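Speaker notes: Maple syrup grading and labeling for small producers
Brindon Regional Growers Forum, afternoon session

Slide 1. Welcome and purpose
Thank the Brostel Cooperative for hosting. State that the session covers table syrup sold directly to the public and does not cover bulk sales to packers. Questions will be taken at the end.

Slide 2. Where the flavor comes from
Sap is mostly water with a small share of sugar. The color and much of the taste develop in the evaporator, as the sap is heated and thickened. Early-season sap tends to give a pale, mild syrup. As the season moves on, the syrup grows darker and stronger. Remind the audience that a dark syrup is not a poor syrup, and that many cooks prefer it.

Slide 3. The grades
There are 4 color classes for retail syrup: golden, amber, dark and very dark. Each is paired with a taste description. Pause so that members can compare the sample bottles on the side table.

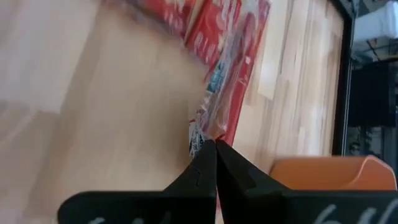
Grading by eye remains the weak point for many of our members. Two people looking at the same bottle under different lights will often disagree. The cooperative therefore asks that every batch be checked against a fresh color kit, in daylight, before labels are printed. A label has to be legible as well as correct. Pale lettering on a flat black surface can look smart on a bottle, but it must be large enough to read and must not run off the edge of the label.

Slide 4. Density and storage
Syrup that is too thin may spoil. Syrup that is too thick may form crystals in the bottle. Members should test with a clean hydrometer and record the reading in the batch log. Last season the Lashari sugarhouse filled 3617 bottles and kept a log entry for each batch. Recommend their log sheet, which is in the handout.

Slide 5. Selling alongside other foods
Syrup offered at the Plusgate market shares space with baked goods and packaged items. Sellers should keep glass bottles upright and place the grade label toward the customer. Packaged goods should be kept in their own containers.
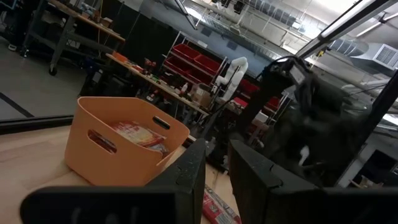

Packaged food in an orange plastic bin, with a red-and-white wrapped package on the table.

Slide 6. Next steps
Label proofs are due at the Brostel office by the end of January. Please send 2 copies of each proof. Late proofs will be held for the next review.

Open the floor to questions.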